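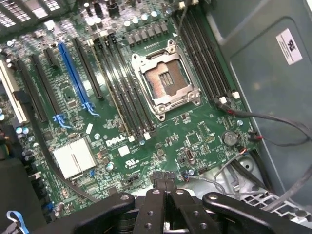
*The Dell workstation board at the teardown table, CPU socket empty.*

I took Thursday off work to go to the open day at Wondel, the computer refurbishing shop out past the rail yard, and I'm so glad I did! I've been driving by the place for years and always figured it was a warehouse. It sort of is, but there's a whole workshop in the back half, and for one day they let people wander through it in groups of 20.

Our guide was Loubna Ouazzani, who runs the intake side. She started us at the loading door, where the old office machines come in on pallets (a lot of them from an insurance company called Flasent that was closing a floor in May). Everything gets a sticker and a weight, then goes on a shelf until somebody has time to open it. My group got stuck at the scale for ages, as one man wanted to know all about shipping rates to Canada.

The part I'd come for was the teardown table. They had a Dell workstation opened up, a big gray metal chassis with a green board inside, and I pretty much parked myself in front of it. I've built two PCs in my life, both small ones, so seeing four memory slots on one side of the socket and another four on the other made me a little jealous. Zlatko Gashi was running that table and he was great with questions. He had us find the old cream PCI slot first, way over at the end past the PCIe ones. I had a sound card for a slot like that in college and got weirdly emotional about it.

I also asked about the bright blue slot - I'd assumed the color meant it was faster. Zlatko said to think of it as a hint about where the graphics card goes, and to look in the manual before trusting any color on any board. Fair enough. A kid next to me wanted to know what the round silver thing was, and her dad said "a watch battery," and Zlatko said close enough, it's the coin cell that keeps the clock and the settings going when the machine is unplugged. Apparently that's the first thing he swaps when a computer keeps forgetting what day it is.

The open socket got a long talk too. The main rule is fingers off the contacts, and he went over it again for the people who came in late. They test processors on a separate bench, matched up by a paper chart that Hanane Belhaj keeps taped inside a cabinet door. It looks like it's been through a war and she won't let anyone retype it.

After that we went upstairs for the sales room, which was smaller than I expected. Finished desktops were going for $54 and up, keyboards for two dollars, and there was a bin of cables where you could fill a bag. I came home with a keyboard and way too many cables (I know, I know).

A few notes if you're thinking of going to the next one:

- Park on the Bouazza Street side. The front lot filled up before ten.
- The coffee is free but the line is slow - bring your own.
- Sign up for the teardown table when you check in. It was full by lunch.
- You can drop off old computers at the loading door, but no tube monitors.

Loubna told me they're hoping to do another one in the fall, with a laptop table added. I already put my name on the list.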